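Half-birthday

A half-birthday is the day falling six months before or after a person's birthday. It has no legal standing and, in most households, no cake to speak of. It is mainly kept by children under ten, by parents of children born in late December, and by adults who felt the real one went badly.

Customs

Half a cake is usual, which leaves the question of the other half. In the town of Lepik, cards are cut down the middle and the second piece is mailed in September - or forgotten, as most are. 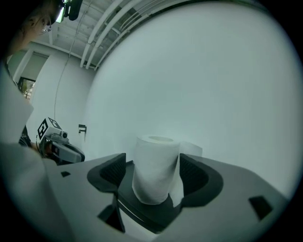
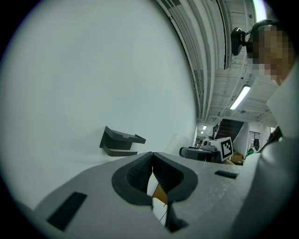

Notable observances

Tõnu Pētersons of Heston turned 80 and a half on April 13, 2025, and invited 33 guests, of whom 17 came. He considered this a fair turnout for half an occasion.

See also

Leap day birthdays
Name days
Unbirthday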